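Ticket 900: crack in bench board, and clamp won't hold it down
Opened by: Julián Bustamante
Assigned to: Marcelino Requena
Status: Closed
Items: one bench board (Bickerstaff), one C-clamp, black

The long board on the metal bench has a crack running lengthwise and I think it is getting longer. I tried to pull the board down flat with the C-clamp and could not get it to bite. Photos attached. 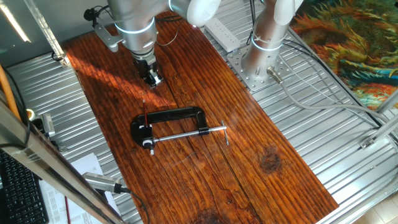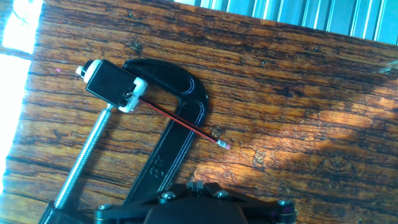 The second one shows the size marking on the clamp.
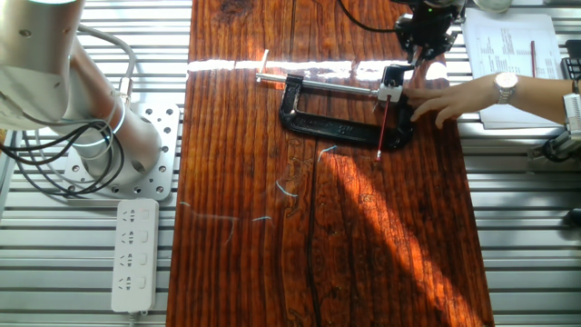
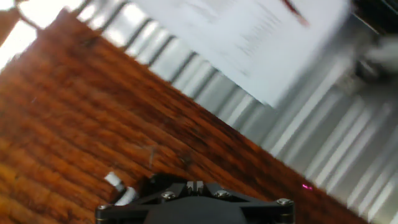
Woredora — Shop Furniture and Fixtures, Ticket Desk

Julián, 8:40 a.m.
Two problems, probably related, so I put them on one ticket. Split them if you want.

First, the crack. It runs with the grain and I can get a fingernail into it. In April it stopped well short of where it stops now, going by a pencil tick I made on the underside. Second, the board rocks. If I lean on one corner the opposite corner lifts off the ridges of the bench and then drops back with a knock. It is the knock that made me look at it.

The clamp does not open wide enough to go over the board and under the bench rail. I also find the screw stiff for the last part of its travel. I have oiled it once.

Marcelino, 9:15 a.m.
Got it. A few questions before I come down.

How long is the board, and how far does the crack go?
Does the crack go through to the underside?
Does the board rock on the floor too, or only on the bench?
What oil did you put on the clamp screw?

Please don't put any filler in the crack yet. If there is a twist in the board the filler will just come out again.

Julián, 10:05 a.m.
Board is 52 inches. I measured the crack from underneath, where it does come through, but only for 5 inches. On top it is a good deal longer than that.

Have not tried it on the floor. It takes two people to lift it clear and I was by myself.

Oil was the Rarnis light oil from the shelf by the sink.

Marcelino, 10:20 a.m.
Rarnis light is fine for the screw. Wipe off the extra or it will get on the wood and the finish will never take over it.

On the clamp: the raised number on the frame is 2.5, so I am reading that as the opening in inches. That is a small clamp. You need to get over the board and the rail together, and with a scrap pad on each side you are past 2.5 before you start. Nothing wrong with the clamp there. It is the wrong size for the job. I will bring two of the bigger Sandell ones.

The stiff part of the travel is a separate thing. Run the screw all the way out toward you, brush the threads with a dry toothbrush, then run it back in by hand with nothing in the jaws. Tell me if it is stiff at the same place every time or at a different place.

Julián, 11:30 a.m.
Did the toothbrush. A fair bit of gray paste came out of the threads. Still stiff, same place every time, a little before the jaws would meet.

Marcelino, 11:40 a.m.
Same place every time usually means a burr or a flattened thread. Run a fingertip along it — carefully — and see if you feel a sharp spot.

Julián, 11:55 a.m.
Yes. One spot. Feels like a nick.

Marcelino, 1:30 p.m., on site
Lifted the board off with Julián and put it on the floor. It rocks on the floor as well, so the bench rails are not the cause. I put a straightedge across both ends and sighted down the length. There is a twist in the board. I would call it slight, but over that length it is enough to lift a corner.

Checked the bench anyway. Rails are level with each other and the bolts are tight. Nothing to adjust.

Looked at the crack. It follows the grain and wanders a bit, and the surface has other small cracks and knots in it. I pressed on the knots with my thumb and they are tight, so I am leaving them alone. The scratched marks in the top are shallow. They can stay unless someone wants a flat writing surface.

The board gets direct sun. It was coming across the wood when I was there and it is in the photos too. The top face is getting warmed and the underside, sitting on metal, is not. I think that is where the movement comes from. The top has a glossy finish. I found none at all on the underside, so the two faces are taking up and losing moisture at different rates.

Filed the nick off the clamp screw with a small triangular file. Took a couple of minutes. It now runs freely end to end. One drop of oil, wiped off. Clamp is good to use for anything that fits in it.

Marcelino, 2:10 p.m.
Plan for the board:

1. Turn it over and let it sit upside down on spacers for 3 nights, out of the sun, so that both faces can even out.
2. Finish the underside and the end grain with the same finish as the top. Two thin coats.
3. Work glue into the crack with a thin blade and pull it together across the width with bar clamps. C-clamps won't reach. Wax paper under the board or it will be glued to whatever it is on.
4. Scrape the squeeze-out when it is rubbery. Touch up the finish along the line.
5. Back on the bench, held at both ends with the Sandell clamps and pads. Snug, not cranked down. It needs to be able to move a little across its width.

Julián, please clear the papers and the pen off the end of the bench before we lift the board back. Last time somebody set a corner down on a notebook and we chased a rock that was only the notebook.

Julián, 2:25 p.m.
Fine with all of that. Can I use the board in the meantime if I keep off the loose corner?

Marcelino, 2:30 p.m.
No, leave it turned over. There is a spare panel behind the door you can have. It is ugly but it is flat.

Marcelino, later entry
Board came off the spacers. The twist is less but has not gone. Underside coated, both ends coated. Glued the crack. It closed along most of the length and stayed open a hair near the end where it splits around some wild grain. I did not force it there. I filled that part with tinted epoxy after the glue had set.

Julián, later entry
Board is back on the bench. It does not knock when I lean on it. With the clamps off I can still get a very small lift at one corner if I push hard. With them on, nothing.

I hung a shade cloth on the window side. It cuts the sun over the bench until mid-afternoon and after that it comes in low from the side, so it is only a partial fix.

Marcelino, later entry
Good enough. A folded strip of card under that corner will take up the rest if it bothers you.

Put a new pencil tick on the underside at the end of the crack, next to the old one. If the crack passes the new tick, reopen this ticket instead of starting another. If it does keep going I would ask Bickerstaff for a replacement board and cut this one down for shelves.

Parts used: two Sandell clamps (on loan from the fixtures cage, return when the board is replaced), glue, tinted epoxy, finish for underside and ends, wax paper. The small clamp went back on its hook.

Closed by Marcelino Requena, 4:15 p.m.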